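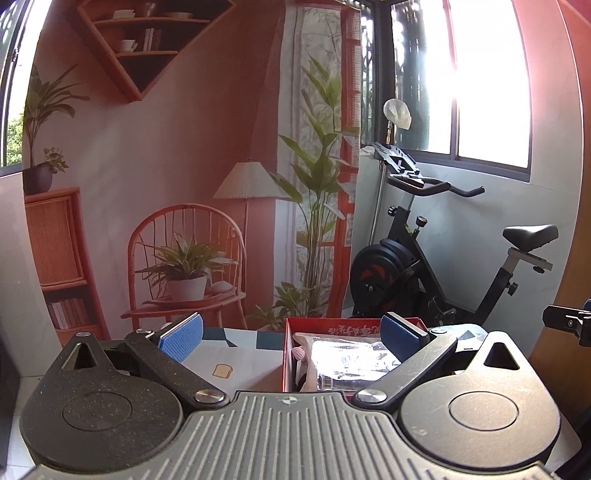 Pads open, red box waiting. Station 3.

gelex_refugee
Our rulebook, all 11 pages of it, says "clear the work area of non-task items before each run." Does a printed wall hanging count? What about an exercise bike? The auditor from Sostdale wants a yes or no by Friday.

ribbedplate
The rule is about reach. If the gripper can't touch it, it's furniture. Leave the bike alone and log it as fixed background.

montes_mod
Disagree. We had 900 runs bounced at Montes over a potted plant. Write down what stays in view, or somebody will write it down for you – in red.

ribbedplate
A plant you could knock over, though. Different clause.

gelex_refugee
Fine, so reach decides. Next problem is soft goods. Proko's guide says "grasp fabric at a single fold, both pads in contact." Pink knit, chunky, box open behind it. Does this pass?
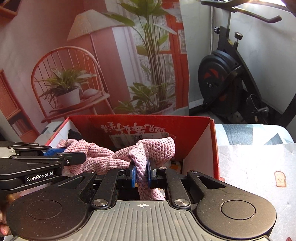 Re: single fold rule

montes_mod
Passes for me. There's a fold and it's between the pads. I'd want a line in the log for the second gripper coming in from the left, because the guide has a separate section for two-handed work.

ribbedplate
That section is four sentences long and two of them are about gloves.

montes_mod
And yet people fail it.

gelex_refugee
Logging it as two-handed, bike as fixed. If Sostdale sends back all 3,000 I'm forwarding them to ribbedplate.

ribbedplate
My inbox has a work area rule too.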